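Thu 19 September

Spent a happy (if slow) morning on the Stivia trailer build with Arlo Zamora. The countdown screen is in at last, and the music now starts with the logo, two beats after the fade. Pondale want the cut by the end of the week, bless them!
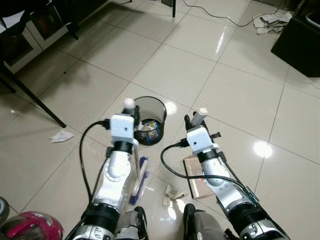 Level four of Jereck still drops frames when you turn towards the harbour, and I've logged it as 2355 so we don't lose it again. Arlo thinks it's the water; I'm leaning towards the floor in the customs hall, which wants to be plainer, more like those big cream-white tiles with the thin grey grout, glossy but calm. Will try 12 lights in place of 20 tomorrow and see.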